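Projektbericht, abgegeben am 23. März 2018
Gruppe: Thitima Rattanakul, Dénes Borbély, Nomvula Nkuna
Betreuung: Botond Kerekes

# Was kostet ein Etim? Preise auf dem Spielermarkt von Triltow

Angefangen hat alles in der Mensa, als Dénes wieder einmal darüber schimpfte, dass er für einen ganz gewöhnlichen Schild in Triltow doppelt so viele Etim bezahlt hatte wie am Abend davor. Wir anderen spielten damals noch gar nicht (Nomvula hat inzwischen mehr Spielstunden als wir beide zusammen, aber das ist eine andere Geschichte), und so haben wir ihn erst ein bisschen ausgelacht und dann gefragt, ob man das nicht einmal ordentlich aufschreiben könnte. Herr Kerekes fand die Idee gut und hat uns nur gebeten, das Thema klein zu halten. Das ist uns mittelgut gelungen!

## Vorgehen

Etim sind die Währung, mit der man in Triltow handelt. Man bekommt sie für Aufträge oder durch den Verkauf von Gegenständen an andere Spieler. Wir haben auf dem Marktplatz der Stadt Hollwood, wo auf unserem Server am meisten los ist, über sieben Wochen hinweg Angebote notiert und in eine gemeinsame Tabelle eingetragen. Am Ende standen darin 2263 Angebote für 66 verschiedene Gegenstände, von der einfachen Fackel bis zum Reittier. 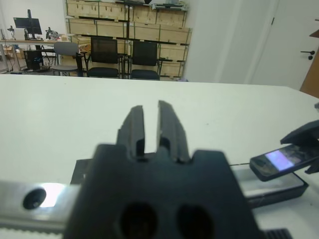

*Abb. 1: Schwarzer Greifer mit zwei Fingern, dahinter der weiße Tisch*

Abgelesen haben wir immer den verlangten Preis. Ob jemand den Gegenstand zu diesem Preis auch gekauft hat, zeigt das Spiel leider nicht an, und das muss man bei allem, was jetzt kommt, ein wenig im Hinterkopf behalten. Offensichtliche Scherzangebote haben wir gestrichen, wobei wir uns über manche lange gestritten haben. Thitima war da strenger als wir.

## Was uns aufgefallen ist

Die billigen Verbrauchsgegenstände, also Tränke, Pfeile und Fackeln, schwanken kaum. Bei Rüstungen sieht es ganz anders aus: Sobald ein neues Dungeon geöffnet wird, ziehen die Preise an, und zwar schon am Abend vorher, weil der Termin im Forum steht und offenbar viele vorsorgen. Danach fallen sie langsam wieder, aber in unserer Zeit nie ganz auf den alten Stand zurück. 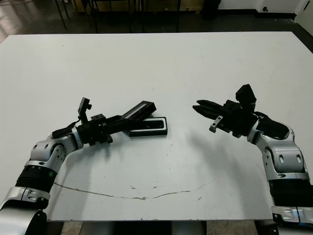
Besonders schön konnten wir das an den Schilden sehen, womit Dénes nachträglich recht bekommen hat. Beim zweiten Dungeon kostete ein Schild der mittleren Stufe am Öffnungsabend fast 66 Etim, und wer ein paar Tage Geduld hatte, bekam den gleichen für deutlich weniger. Kornél Csonka, der im Spiel einen kleinen Laden betreibt und uns freundlicherweise in seine Verkaufslisten schauen ließ, füllt sein Lager deshalb immer in den ruhigen Wochen auf.

Auf der Fanseite Stekdale gibt es außerdem eine Preisliste, an der sich viele Anfänger orientieren. Sie wird von Hand gepflegt und hinkt nach solchen Sprüngen hinterher, was man sehr gut ausnutzen kann, wenn man sich traut.

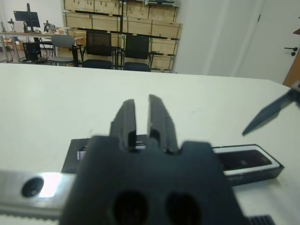
**Warum steigen die Preise nach einem Dungeon nicht einfach immer weiter?**
Weil im Dungeon selbst viele Rüstungsteile gefunden und danach auf dem Markt angeboten werden, sodass das Angebot mit etwas Verzögerung nachkommt.

## Offene Punkte

Wir haben nur einen einzigen Server beobachtet und meistens abends, wenn wir alle Zeit hatten. Die Vormittage fehlen fast völlig in der Tabelle. Im Juni soll in Triltow eine Steuer auf Verkäufe eingeführt werden, und Nomvula möchte dann mit derselben Liste noch einmal messen. Die Tabelle liegt bis dahin im Kursordner, die gestrichenen Angebote stehen im zweiten Blatt.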